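Bank fee hearing gets a second day, and I got a seat by the radiator

Friday, October 23, 2026

If you bank with Wolde or Verkside, you'll want to know that the state banking panel is adding a second day to its hearing on account fees. I sat through most of the first one this week (bring a cushion, those benches are brutal), and it ran so far over that four of the people signed up to speak never got to the microphone.

The panel is looking at what banks charge when a payment bounces, and at how easy it is for a regular person to find out the price ahead of time. It asked for written comments back in May and got 2,382 of them! The clerk had them in boxes along the wall, and I'll admit I spent a good part of the morning looking at the boxes. 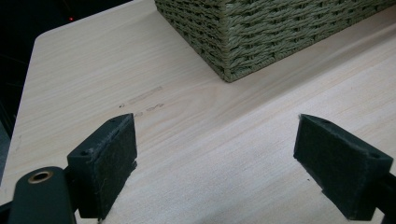
Woven basket on a pale wood tabletop.

Wolde went first. Its people said the bank has already cut its bounced payment fee to $20 and doesn't see why it should be singled out. Fair enough, but then Fouzia Cheema, who sits on the panel, asked how many clicks it takes to find that fee on the bank's website. There was some whispering. The answer came back as six, and she wrote it down very slowly.

Verkside had an easier time of it, at least until lunch. The bank wants to send a text warning before any fee hits, and most of the panel seemed to like that. The sticking point is that customers would have to sign up for the texts themselves. I have an account there and I've never seen a word about it, so maybe check your settings.

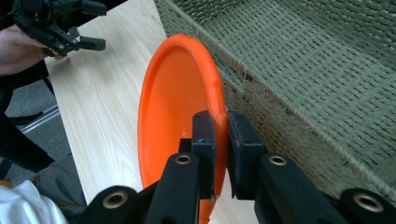 Orange frisbee held upright on its edge.

My favorite part of the day was Hiyori Honda, who runs a small frame shop and came to talk about business accounts. She'd brought her own statements and read the fee lines out loud, one after another, in a completely flat voice, and the room got very quiet. She told the panel she isn't against paying for things, she just wants the charges to have names she can understand. "Account service adjustment" got a laugh, though not from the bank tables.
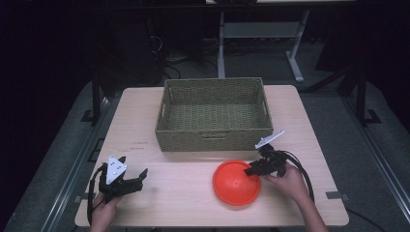
What happens next

The second day will pick up with the speakers who got bumped, then move on to the two online lenders, Tindik and Pititz. Both have asked to answer in writing, and the panel chair said no, she'd like them in the room. The date hasn't been set yet.

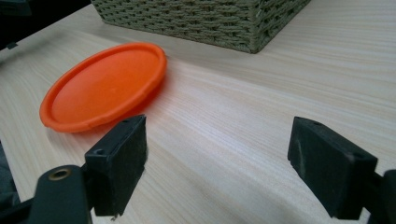 Bright orange plastic and green weave against light wood.

Written comments are open again too, and you can drop yours at the front desk or mail it in. I'm planning to go back for day two, with sandwiches this time.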